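We use cookies to remember your preferences. By continuing to browse you accept our cookie policy.

July 21, 2022
By Imtiaz Begum, Lakmal Sarkar and Catalina Paredes

3.2 Desk items and where they are kept

The Wadevstead study asked how people put away small desk items at the end of a work session. We were interested in things that have no fixed home: glue, tape, erasers, pens that have lost their caps. Larger items such as binders were left to the Admasu survey and are not treated again in this section.

Participants filled out a short form in January listing the organizers they already owned and what they stored in them. We received 243 usable forms. Open trays were the most common answer, followed by mugs and jars. Divided boxes came well behind, although the people who owned one tended to use it daily.

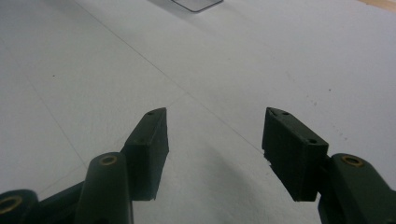

The form also asked whether an item was put back in the same spot each time. Most people said yes for scissors and no for glue. Sarkar and Weerakoon coded the written comments separately and then met to settle the cases where they differed. A comment such as "wherever there's room" was coded as no fixed spot, even when the person named a drawer.

3.3 Layout of the work surface

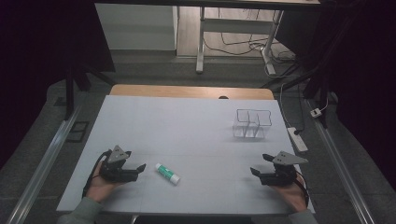
Figure 3. Work surface with glue stick and clear divided organizer.

Sticks of glue were harder to classify than we expected. They are short enough to lie flat in a tray, but many people prefer to stand them up so the cap stays in view. The organizer in Figure 3 has clear walls and several separate compartments, and it stands well back on the right half of the board, while the glue stick lies on its side nearer the front. We treat a layout of this kind as a reach across the surface - the item and its storage are both in sight but not next to each other.

Clear storage raises a separate question. Several respondents wrote that they liked being able to see what was inside, and a smaller group said the contents looked messy through the walls. We did not ask about colour or material on the form, so these remarks can't be turned into a count. 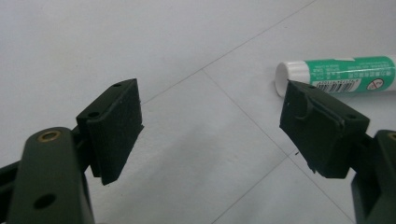
Compartment size came up more often than any other complaint. People wanted one wide section for bulky items and a few narrow ones for pens, and found that equal sections suited neither. Rokeya Sarkar's earlier notes for the Triltuvora project record the same complaint among school staff. We return to it in Section 4, where the form answers are compared with the interviews.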